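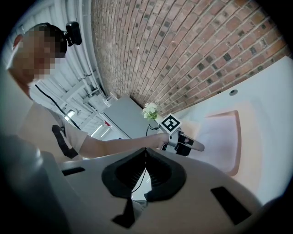 *The corner where the brick meets the white top, flowers in place.*

1 June 2021

The desk against the brick wall has been in use since January, and I have changed enough about it that my earlier notes are out of date. These are the current ones.

The room is on the Curow side of the building. Red brick with light gray mortar, dark bricks scattered through the red, white ceiling with the beams and ductwork left exposed and painted over. The dark bricks look random until you sit opposite them for a few weeks, and then the repeat becomes visible and stays visible. I now use it as a level reference. The mortar lines are straight enough for that. The floor is less so, and I had to pack one foot of the desk with a folded strip of rubber before it stopped rocking.

**Distance from the wall**

The desk is a Cliltulau with a white top. I first pushed it hard against the brick, which was a mistake. Brick faces are uneven, so the back edge touched at two or three points and every knock on the top went straight into the wall and back. The edge also began to pick up an orange line of brick dust. I pulled the desk forward and settled on a gap of 19 mm. A plug will not fall through it. A pencil will, and so will a hex key, and getting either one back means moving the vase first.

The dust has mostly stopped. I vacuum along the gap with the narrow nozzle whenever I clean the floor.

**The flowers**

The white flowers were Rezaul Haque's idea. He objected to a bare top on the grounds that people would use it as a drop-off point for mail, and he was right, because they had been doing so. The vase stays at the back, near the wall. Its footprint is small, and in that position it takes up area I can't comfortably reach from a chair anyway.

I was concerned about stability. A tall vase on a desk that gets leaned on is a poor combination, so I put gravel in the bottom and repeated the lean test with my full weight on the front edge. It moved slightly and stayed up. White on white also turned out to matter less than I had expected. The leaves and the brick supply enough contrast that I have not yet hit it with an elbow.
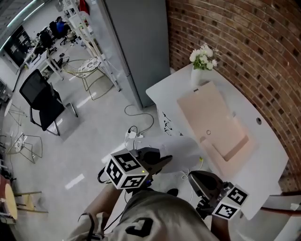 *Tray at an angle on the desk, vase toward the back, power strip on the floor.*

**The tray**

The beige tray is from Barua. It is flat with a raised rim, and it has a small round hole near the center, the purpose of which I have not established. The listing did not mention it. I use the tray for screws and other small parts, and the rim does its job as long as the tray is moved slowly. Anything narrower than the hole goes through it, so those parts get a saucer.

I had intended to keep the tray square to the front edge. In practice it drifts. I tried a non-slip mat, which held it but raised it enough to catch my wrist. The mat is gone and the drift has been accepted.

**Power**

This is the unfinished part. The desktop has one grommet, on the right. The power strip is white and sits on the floor, with its black cable looping away toward the base of the gray partition. I would like it off the floor. The options as I see them:

- Screw it to the underside of the top. The panel is thin, and I don't trust short screws with a loaded strip.
- Hang a wire basket under the top. Needs 200 mm of clearance at the back, which I have, and 200 mm of straight rail, which I don't.
- Leave it where it is and use a shorter cable.

I am leaning toward the third. The loop of slack is the real nuisance, mainly when mopping. Adhesive clips on the partition were tried and came off within a few days. The fabric tape Rezaul suggested is on order.

**Shelving**

The white metal unit with the slanted uprights is a Huklow. It stands beside the partition, and the load is on the upper shelves. I know this is backwards. The upper shelves are the ones that can be reached without bending around the wire stool, and the stool has no other place to go while the black mesh chair is out on the floor. Next job is to move the heavy items down a level and see whether the uprights flex less. I will measure before and after.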